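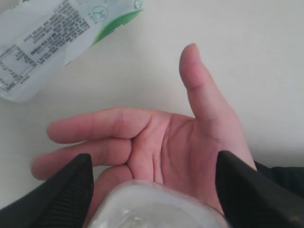
Handover practical: notes for week 5
Josiane Sabatier, with additions by Dorian Bailly

Welcome back, everyone. Last week was all theory, and I did promise you something with a bit more life in it, so this week we pass things to each other -- or rather, the arm passes things to us, and we try to be good, patient receivers.

The task is to gather examples in which the robot gives an object to a person. Each pair records 26 of them. One of you drives the arm, the other lends a hand, and you swap at the halfway point so that our collection doesn't end up knowing only one person's palm.

Before you start, open Funa on the bench computer and make a new folder with your pair name. Please, please type the task sentence exactly as it stands on the sheet: "put the bottle in the hand". Last year's lot wrote it 16 different ways (one of them in French, which I rather liked) and poor Dorian spent an evening tidying it up.

Notes for the receiver

Palm up, fingers relaxed, and hold still until the bottle has been let go. I know the temptation is to reach up and help. If you do, the model learns that people always come and fetch things, and it will wait for ever for someone who doesn't. Move your hand to a new spot between examples, nearer or farther, and turn it a little too.
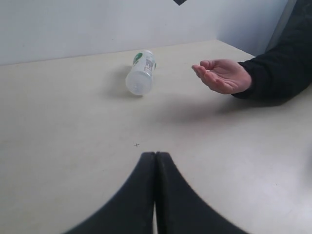
Notes for the driver

Start with the fingers closed and the arm drawn back, so that the bottle and the waiting hand are both in view of the wrist camera. Go slowly near the palm. Pause, open the fingers gently, then back straight out before you turn. A wobbly approach that ends well is worth keeping, by the way -- we want a few recoveries in there. A drop goes in the "failed" folder, and please don't delete it, as we'll be using those with Linus in week 7.

Marking

Write one line per example in the log: who received, where the hand was, and how it ended. Pairs who finish early may try the soft packet, but save those under a separate task sentence.

Reading: the Pons chapter, up to page 61. Bring your logs to the next session.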